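The Chair I Should Have Bought First

I have worked from the same back bedroom in Rustelport for five years, and for most of that time I sat on a dining chair with a cushion tied to it. The cushion slid. I slid with it. By three in the afternoon I'd be typing with one foot tucked under me and my chin almost on the desk.

My friend Lucinda Tran finally dragged me to Grustik, the big secondhand office place out past the rail yard, back in April. They had 36 task chairs lined up by the loading door (she made me sit in nearly all of them, and yes, people stared). The showroom models were lovely and one of them cost more than my first car. I kept drifting back to a Lasar with a scuffed base and a seat that tipped forward when I did.

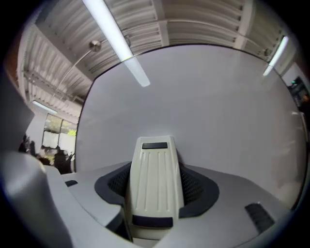
A gray panel and a cream finger piece with five grooves.

What sold me was the lumbar knob – a fat, easy thing you can turn without getting up. The Yip next to it had a nicer fabric, a sort of mossy green I still think about, but the arms wouldn't drop low enough to go under my desk, and I wasn't about to buy a desk too. I'd measured before we left the house! First time in my life.

Getting it home was another story. It didn't fit in Lucinda's trunk, so it rode in the back seat with the belt on, and then we had 13 stairs to climb with the thing swiveling every time we stopped for breath.

I've lowered the seat twice since then and moved my screen up on a couple of cookbooks. My knees are happier. The dining chair went back to the kitchen, cushion and all, and the cat had claimed it by dinnertime.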